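How to read a herbal supplement label before you buy

Most people pick up a bottle of capsules, read the large words on the front and put it in the basket. The front is the least useful part. What you need is on the back and sides, usually in small type, and it takes five minutes to go through once you know the order to do it in.

This page covers capsules, tablets and tinctures sold in shops and online. It does not cover loose dried herbs or anything made up for you by a practitioner. If you take prescription medicine, are pregnant or are buying for a child, speak to a pharmacist first and use this page afterwards.

What you will need

The bottle or box itself, or a clear picture of the full label if you are buying online. A pen and paper. A calculator if you don't like dividing in your head.

Step 1. Find the full name of the plant

Common names are not enough. Several unrelated plants are sold as ginseng, and "echinacea" covers more than one species. Look for the Latin name, which has two parts, such as Echinacea purpurea or Valeriana officinalis. Write it down exactly as printed.

If the label gives only a common name, look on the maker's website. If it isn't there either, I would put the bottle back. A firm that buys a plant by weight has paperwork with the Latin name on it and can easily print it.

Step 2. Find which part of the plant was used

Root, leaf, flower, seed and bark can differ a great deal. Dandelion leaf and dandelion root are sold for different uses. The label should name the part next to the Latin name. "Whole herb" or "aerial parts" is acceptable and means everything above the ground.

Step 3. Work out whether it is powder or extract

This is where most mistakes are made. Powdered herb is the dried plant, ground up. An extract has been soaked in water, alcohol or something else, and then usually concentrated. The two can't be compared by weight alone.

Look for a ratio. An extract marked 5:1 means that five parts of dried plant went in for each part of extract that came out. To find how much dried plant the extract stands for, multiply the amount of extract by the first number in the ratio.

Take a made-up capsule with 180 mg of a 5:1 extract. 180 times 5 is 900, so the front may say "equivalent to 900 mg" in big figures. The capsule does not hold 900 mg of anything. Write down both figures, and label them so you don't mix them up later.

With tinctures the ratio is normally the other way round. 1:5 means one part of plant to five parts of liquid, so 5 ml stands for 1 g of plant. The strength of the alcohol should be given too, as a percentage.

Step 4. Check the serving size

The figures in the table may be for one capsule or for a daily serving of two, three or even four. Find the line that says "per capsule" or "per daily dose" and divide if you need to. I have seen two bottles side by side where the dearer one worked out stronger, simply because the cheaper one gave its figures for three capsules.

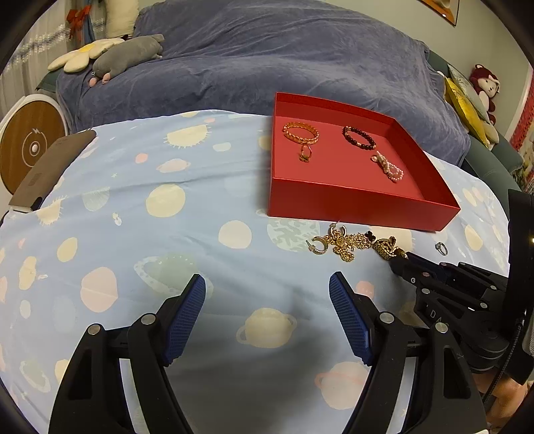 Once you have the amount per capsule, divide the number of capsules in the bottle by the daily serving. A bottle of 80 at two a day lasts 40 days. Then divide the price by the days. Do this before you look at any special offer.

Step 5. Look for a standardised amount

Some extracts are adjusted so that each batch holds the same amount of one named substance. The label will say something like "standardised to 2% flavonoids". This tells you the batches should be alike in that one respect. It doesn't tell you the product works, and a higher percentage is no promise of anything.

If there is a percentage, ask what it is a percentage of. It should be the extract. Where the wording is unclear, write to the maker.

Step 6. Read the other ingredients

These are listed by weight, largest first. Fillers, capsule shells and anti-caking agents are normal. You are looking for:

Gelatine, if you avoid animal products
Lactose, wheat starch or soya, if you have an allergy or intolerance
Other herbs you had not expected
Caffeine, including from guarana, green tea or kola nut
Added vitamins or minerals that you already take in another product

Be careful with the words "proprietary blend". This usually means a list of plants with one total weight and no separate amounts. I once checked a sleep blend at 498 mg per tablet that had seven herbs in it. There was no way to tell whether the one I was interested in made up most of the tablet or hardly any of it.

Step 7. Look for a registration mark

In the UK, some herbal products are registered as traditional herbal medicines. These carry a THR number and usually a THR logo. Registration means the product has been checked for quality and safety, and that its use is based on tradition. It isn't proof from trials that the product works. Registered products should also come with a leaflet inside the pack, which lists side effects and medicines to avoid. Read the leaflet.

Products without the number are mostly sold as food supplements. They come under food law, which has its own rules, and they may not claim to treat or cure an illness. If one does - on the label or on the website - treat that as a warning sign.

Step 8. Find the batch number and the date

Both should be printed or stamped on the pack, often on the base or near the fold. Keep the batch number if you have a bad reaction, as you will be asked for it when you report it. Don't decant capsules into another jar unless you copy the batch number and date on to it.

Keeping a record

I use one sheet of paper per product, with the Latin name, part, form, amount per capsule, daily serving, other ingredients, THR number if any, batch and date. Keep the sheets with your repeat prescription slip and take them to any appointment where you are asked what you take. "Something herbal for sleep" is not much help to a doctor.

Update the sheet when you buy a new bottle, even of the same brand. Makers change their extracts and the front of the box can stay the same.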